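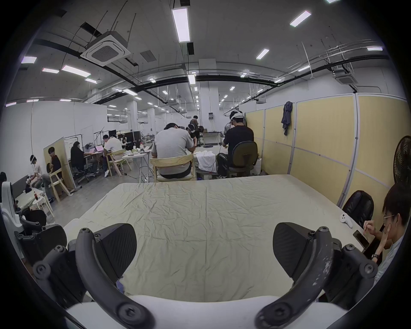 Figure 1. The long table with its cloth on, and the yellow partition running along the right side of the room.

3. Setting Up the Privana Workroom

Welcome to the best part of the guide! A long shared table and a few good chairs can turn a plain room into a place where people are happy to sit down and work all afternoon. Set-up is easy with two people, and once you have done it a couple of times you won't need these pages at all.

Last revised April 20, 2020, by Katia De Luca.

3.1 Before you start

Read the booking sheet on the door and check which areas are wanted. The long table is always set up. The side desks and the bench at the back are set up on request.

You will need:
Table cloth (pale beige-green, supply shelf)
Tape measure
Extension cord and cord cover
Soft brush and a damp rag

3.2 Partition

The partition goes first, while the floor is still clear. Its yellow panels sit in white aluminum frames, and they brighten up the room so much that we'd put them out even if we didn't need the privacy.

1. Look along the bottom of the panels and move any bags or cords out of the way.
2. With one person at each end of the section, bring it into line. Lift it a little as you go so the feet don't scrape.
3. Tighten the Peleck connectors by hand, starting with the lowest one.
4. Press gently on the middle of each panel. If it rocks, loosen the connectors, straighten the section and try again.

CAUTION: Never move a section by pulling on the top of a panel. Hold the upright frame.

Note: A jacket over the top of a panel is fine. Heavy bags and backpacks go on the floor or on the hooks by the door.

3.3 Long table and cloth

5. Place the table lengthwise, pointing down the middle of the room. Leave at least 40 inches between its side and the partition – people need to get a chair in there and still let somebody past.
6. Wipe the top and let it dry.
7. Lay the folded cloth at the near end and walk it down the table together. Much more fun with two!
8. Even up the overhang on both sides. Make sure nothing hangs low enough to catch on a chair.

Note: The cloth comes off the shelf wrinkled and will stay that way for a while. Smooth it with your palms if you like, but please don't iron it on the table. It is there to keep small parts from rolling and to protect the top, and it does both beautifully with creases in it.

9. Leave one small cloth toward the far end for wiping hands or covering unfinished work. Used ones go in the Melis laundry bag.

3.4 Chairs

We love a mixed set of chairs. Black office chairs suit long sessions, and the wooden ones are light, quick to move and great for a short job.

10. Spread the office chairs out so every work area can reach one.
11. Put the wooden chairs where people come and go.
12. Test the height lever on each office chair. Tag a sinking seat with a Zetine repair tag and take it out of the room.

3.5 Fan and power

13. Stand the fan to one side, clear of the walkway, with its grille facing the seats.
14. Run the cord along the wall. Use the cord cover anywhere it crosses the floor.
15. Start on the lowest speed.

CAUTION: Keep the edge of the cloth and any loose sleeves away from the grille. Unplug the fan before moving it.

3.6 Final check

16. Walk the full length of the room on both sides of the table.
17. Sit down at the far end and turn around in the chair. If your knees or elbows hit anything, shift the table and measure again.
18. Turn the sign on the door to OPEN.

For missing parts or a loose connector, call extension 369. Packing away is covered in section 4.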